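February 2024

I've been rewriting our house rules for recording sessions this week, which is a grand name for two sheets of A4 taped inside a cupboard door. The old version had grown to cover everything from tea to fire exits, and I don't think anyone had read past the first half page (me included!).

So I started from the Imero guidelines, which a friend at Rangel passed on, and crossed out whatever didn't suit hand-held grippers. What's left is pretty short:

- Markers stay clean and flat. No fingers on the printed faces, no tape over the corners.
- Check the wrist strap before you start and again after every break.
- Keep cables clear of where your feet go.
- Put the props back on their spots between takes.
- If you fumble something, carry on and flag it. Don't quietly start again.

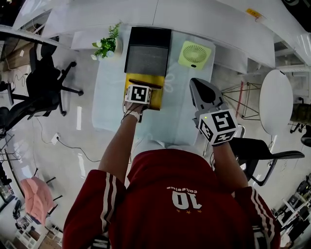
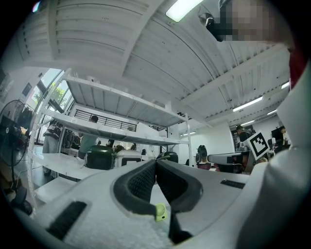

That last one caused the most grumbling. People want their takes to look tidy, and I get it, I'm the same. But when I went through the Dilano batch, 3693 takes in all, I found 117 with a gap where somebody had stopped and restarted without a word, and it took me ages to work out which ones we could keep. A fumble with a note next to it is no bother at all.

The other argument was over faces. My rule is that they get blurred before anything leaves the building, bystanders too, and I'm not budging on it. Somebody walking past with a coffee hasn't signed a form. Irkari wanted to do the blurring at their end and I said no, quite politely I thought.

Still undecided: how long one person should hold a gripper before swapping. I've pencilled in half an hour, but my own wrist starts moaning well before that, so I might bring it down to twenty minutes and see who complains. The new sheets go up once I've found some tape that sticks to that cupboard.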